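Subject: Re: [benchwork] anybody been through the arms thing yet?
List: benchwork, small assembly and hand work

> Hi all, longtime reader, rare poster. Our plant is putting two robot arms into the
> kitting and sub-assembly room in the spring and those of us on the benches have
> been asked to "participate in the planning." I've done this work a long time and
> I'm not scared of a machine, but I don't know what participating means. So far
> it's been one slide show with a lot of arrows.
>
> What I'd like to hear from anybody who has gone through it: did you keep your
> bench? Did your hours change? Did your pay grade change, up OR down? Is there
> anything you wish you'd asked for before the bolts went into the floor? And how
> bad is the noise, I wear hearing aids and the compressor is already about my limit.
>
> Also if anyone has a source for the good bent-nose tweezers now that the place in
> the old catalog is gone, same message, two birds.

Hi! I've been meaning to write something up for the list for ages and your message finally got me to do it, so get a coffee, it got long.

I'm at Stomance, in the back building, on the line that does the little inside assemblies for the Sollar vent controllers. If you've ever had one of those open you know what I mean, if you haven't, picture a lot of very small parts that all have to sit down in their places before the cover goes on. Before last November it was four of us on benches doing that by hand, 200 units on a good shift, fewer if the clips were from a bad batch (the clips are their own email). Now it's three of us, one arm doing the seating, and more arms supposedly coming.

First your actual questions, in your order, and then I'll ramble.

Did I keep my bench? Sort of! I have a bench. It's by the door now and it's half the width, and I use it for the units the arm kicks back and for anything that's an odd lot. My old bench, with the good lamp and the drawer I'd lined myself, went to stores. I asked for the drawer liner back and got it. If you have things set up the way your hands like them, take pictures and measure before anybody moves anything. I'm short, and my bench had been cut down for me years back, and the new one came standard height and it took weeks of a sore shoulder before it got fixed.

Hours: same number, different shape. We used to all start together. Now one of us comes in an hour early to load trays and run the check pieces, so the arm is going when the others walk in. We rotate it. I like the early week, it's quiet and I get the parking spot by the fence, but one of the others has kids to get to school and it was a real fight to get her week swapped out permanently. Get that in writing before it starts, whoever has mornings they can't move.

Pay: this is the one I'd really push on. For the first stretch we were doing two jobs, our own plus what they called "attending," and the grade stayed exactly where it was. Attending sounds like you stand next to a thing and look at it. What it means is you clear the jams, you swap the fingers when they wear, you restart it off the screen, you write down every stop and why, and when it puts a part in crooked forty times before lunch it's your name on the sheet. We finally got a new title and a bump but it wasn't backdated. Ask what the job is called and what it pays while they still want you in a cheerful mood for the planning meetings.

Noise: better than you'd think, for the arm itself. Ours is electric and it sort of hums and clicks. What drove me nuts was the beeper. It beeps when it stops, it beeps when it starts, and it beeped when a tray was low, and that last one was right up in the range that goes straight through your head. I don't wear aids but one of the women on second shift does and she said it was like being poked. They turned it into a light when she complained, took somebody maybe ten minutes in a menu. So ask for lights instead of beeps right at the start, and make them run it for you with your aids in, at full speed, with the compressor going too. Don't let them demo it in a quiet room.

OK so now the thing you wish you'd asked for before the bolts go in. For me it's floor space, hands down, and I mean the floor that a person stands on.

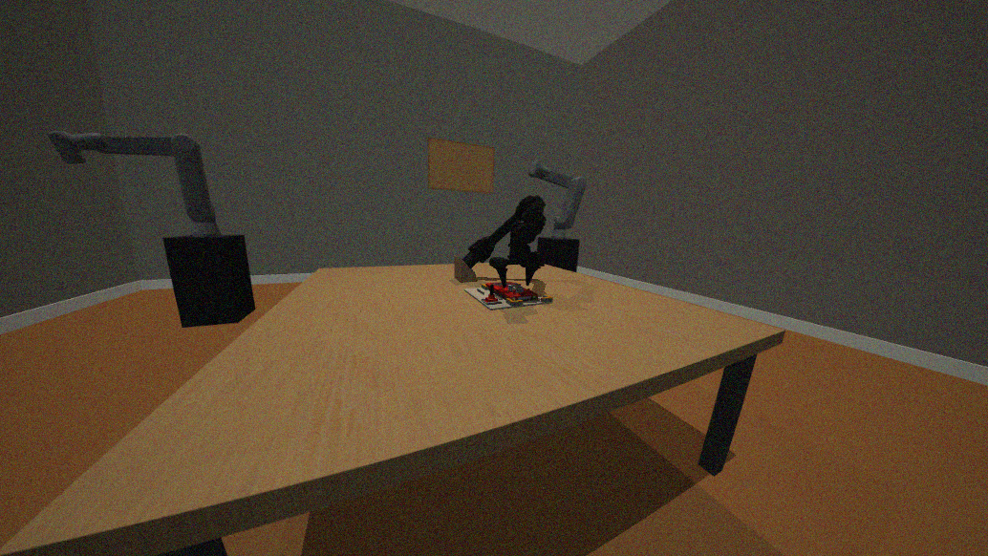

We got our first look at the next round a little while ago and I went straight to figuring out where I'd be standing, which I think should be everybody's habit. Planning drawings hardly ever have people in them! You get the machines and the walls and a table, and a table all by itself looks like it has acres around it. With the black arm working right up on the tabletop and the two gray ones standing off it on their black pedestals, one to each side, I want to know which way I come in with a tray, and whether I can get out again if somebody is behind me with the cart. The big open stretch of tabletop on this side is nice, I'll give them that, I could lay out four trays there and not reach across anything. But the red pieces I'd be clearing when something hangs up are down at the far end under the gripper, and I have short arms. I don't want to lean over that much table every time a part goes in sideways. So my note back on that one was: move the work nearer the edge or give me a way around to it, and mark on the drawing how far all three arms can swing, including the ones that look like they're just parked. I haven't heard back yet but it got put on the list, which around here is step one of about nine.

What I did for our first one, and it was the best thing I did the entire time, was take a roll of painter's tape in and tape the whole layout on the floor before it came. Everything at real size: pedestal, table, the swing, the yellow line you're supposed to stay behind. Then we walked it with the real cart. The cart didn't make the turn! Everyone had looked at that plan, including the engineers from Trikell who were doing the install, and they're sharp people and I ended up liking them fine, but they had never pushed our cart. It has one bad wheel and it swings wide. They slid the pedestal over and it's been OK ever since. It cost me a roll of tape and part of a lunch.

Second thing, ask for a stool. I'm serious. There was this idea that because we weren't doing hand work all day we'd be moving around and wouldn't need to sit. You stand at that screen way more than you think.

Third, and this is a bit touchy, find out what they're logging. Ours keeps a record of each stop and how long until somebody clears it. Fine, that's useful, I use it myself. But for a while it was getting read out as if it was how long it took ME to get over there, and some of those times I was in the bathroom or at the other end helping with a pallet. Ask who sees the numbers and whether your name is attached. We got the names taken off. The stop record itself turned out to be our friend, funny enough, because it showed that most of the bad stops were on the clip parts from one supplier bag and not on anything we did.

What changed for me as a person who does this for a living? I've been chewing on that. I had good hands and I was proud of it. I could feel a clip seat through the tweezers before I saw it, and there's nobody who needs that from me for most of the day now. I miss the rhythm of it, you know how a good hour goes by when it's just you and the radio and the tray. The kickbacks are all the annoying ones, so now what I see all day is the hard cases and none of the easy ones, and that's more tiring than it sounds. On the other side, my thumb doesn't hurt at night anymore, and I'm not kidding, I had a wrist brace in every bag I owned. And I got to teach the thing, in a way. The Trikell people had me do the seating over and over slow while they watched, and the little wiggle it does before it presses down is my wiggle. I did ask if I got paid for the wiggle. I did not.

About the fourth bench. That one was somebody retiring and not being replaced, nobody got walked out, but I notice that when management tells it they leave the bench out altogether and say "no jobs lost." There used to be a job there and there isn't now. If you have people near retirement, ask early whether their spots get filled.

Training, since you'll be offered some. Ours was a two-hour video and a binder. Ask for time on the machine with the installer standing there, with you breaking it on purpose. Put a part in upside down. Pull a tray out halfway. Hit the stop in the middle of a move and then find out how you get going again, that's what I needed most and it was on the very last page of the binder.

Tweezers! The bent-nose ones, I get mine through Stelmakh now. They're mail order, the website looks like it's from the dark ages, but they pick up the phone. Ask for the 2070, which is the closest to the old ones, with the fine tip. The 300 is cheaper but the spring is stiff and you'll feel it by the afternoon. I still buy them, for the kickbacks, and I keep a pair at home for splinters.

If you want I can type up the list of questions we took into our second meeting, it's on the back of a tray tag someplace. And if anybody else on here has arms on pedestals next to a shared table, I'd love to know how wide your walkway is and whether you had to fight for it.

OK, the dryer's buzzing. Write back and tell us how the next slide show goes.

--
benchwork list: to change to digest, reply with DIGEST in the subject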